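Cable coiling and storage

Cable coiling is the practice of winding a cord or cable into loops so that it can be carried, hung or put away without tangles. It is done in homes, offices, workshops and on stages, and it is used for power cords, charging leads, network cables and extension cords. A finished bundle is called a coil, a hank or, in older trade language, a skein.

Methods

The simplest method is the round coil. One hand holds the end of the cable, and the other hand lays down loops of equal size. Because every loop goes in the same direction, the cable receives a small twist with each turn. A thin lead accepts this twist easily, but a thick one pushes back and forms figure-eights.

The over-under method solves this problem. The loops are turned alternately, one over the hand and the next one under, so that the twists cancel each other. The cable can then be thrown out straight on the floor. If one end is pulled through the middle of the coil by mistake, a row of knots appears.

Flat coiling gives long loops with narrow ends. It suits drawers and shallow boxes, but the bends at both ends are tighter than in a round coil and should not be pressed down.

Fastening

A coil that is not fastened opens again sooner or later. The common fasteners are the paper or plastic twist tie, the hook-and-loop strap, the rubber band and the nylon cable tie. The twist tie is usual on new cables and may be kept and used many times. 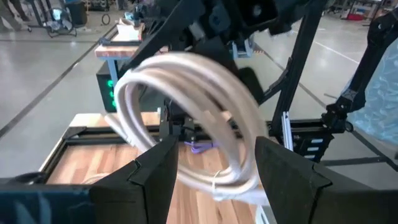

The tie should hold the strands together without cutting into the jacket. A nylon tie pulled with full force leaves a permanent mark, and it must be cut off with a blade, which is risky for the insulation. Rubber bands become sticky with age, especially in warm rooms, and can stain a pale cord. Many people leave a short end free outside the tie – this makes it easy to find the plug side later.

The repair teacher Boonmee Luangrath, who wrote a small handbook on household wiring, advised a minimum loop width of 80 millimeters for ordinary white leads. He also recommended that the tie be placed opposite the plug, where the bundle is lightest.

Containers

Coiled cables are kept in bags, bins, drawers or on hooks. Clear bags are popular because the content can be recognized without opening them. A bag also keeps dust away from the connectors. Its weak point is that it takes the shape of whatever is inside, so several filled bags do not stack well.

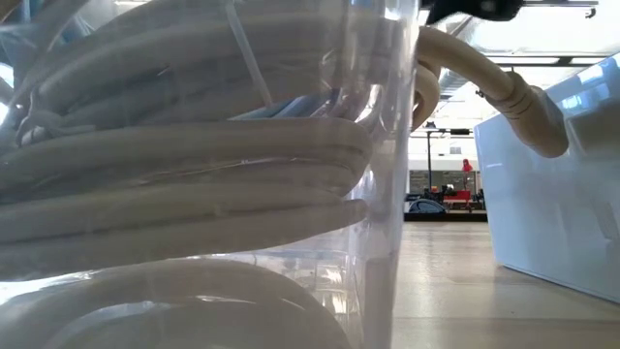
Off-white cables in long loops, kept in a clear plastic bag.

When more than one cable shares a bag, each should have its own tie. Without it, the loops slide into each other and the bag must be emptied to take out a single lead. Labels are written on the tie or on a piece of tape near the plug.

Rigid bins are better for heavier cords. In the Nidumden system, taught in some evening classes on home organization, cables are divided by use and length, with no more than 6 coils in one bin. The Omlow method is less strict and asks only for two groups: cables used every month, and all others. Storage firms such as Hermans and Flulex sell clear bins in sizes meant for this purpose, but any box with smooth walls will do.

Power adapters need some attention. The adapter is much heavier than its cord, and if it lies on top of the coil, it can bend the cord sharply at the point where the two meet. It is preferred to lay the adapter next to the coil or to choose a bin deep enough for both.

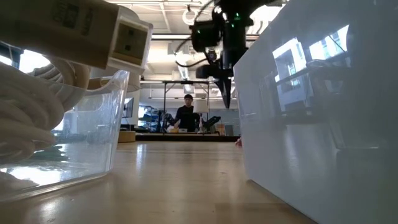 Can a cord be wound tightly around its own adapter?
It is better to avoid this. The cord bends most strongly just where it leaves the adapter, and the wires inside may break there after repeated winding. A loose coil beside the adapter is safer.

History

Loose loops were already normal practice for rope, and electricians took over the habit from sailors and riggers. A workshop manual of 1943 devotes 2 pages to the subject and warns against winding cable between the hand and the elbow, a habit which is still common today.

Comments

tessa_k: I did the elbow thing all my life. My vacuum cord looks like a spring now.

Rolf: The article should mention that cold cables are stiff. In March I bring mine inside for an hour before I coil them.

mgarden: Does over-under work for flat cords too? Mine always flips.

This site uses cookies to remember your settings. Accept / Manage preferences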